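Wamier Furniture Services - Current Openings

Surface Care Technician, Full Time
Reference number: 3906
Reports to: Nhi Tạ, Workshop Manager

Wamier Furniture Services seeks a Surface Care Technician to join its tabletop workshop. The workshop cleans, inspects and refinishes wooden tables for schools, libraries and offices under the Skimarik maintenance program.

Duties

Inspect tabletops on arrival and record specks, smudges, knots and scratches on the intake form.
Clean and sand pale wood surfaces by hand, following the direction of the grain.
Apply finish and check the result under angled light.
Keep benches, cloths and storage racks in good order.

Requirements

Applicants must have 2 years of experience in woodworking, finishing or a related trade. Good eyesight for small marks is essential - corrective lenses are acceptable. Applicants must be able to stand for most of a shift.

Terms

The position is offered for 52 weeks, with the possibility of renewal, and begins in April. Shifts start at 7:30 a.m. Applications should be delivered to the personnel office, Room 308, and must include a resume and the names of two references.

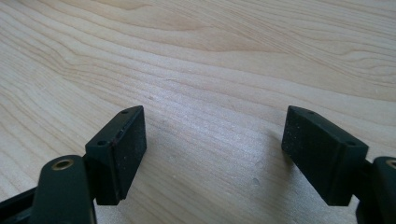

Pale wood with flowing grain
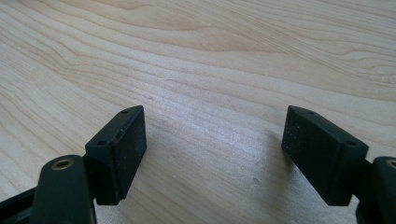 Is training provided for applicants who have not worked with light-colored wood?
Training in the care of light woods is given to all new technicians during the first month, at full pay.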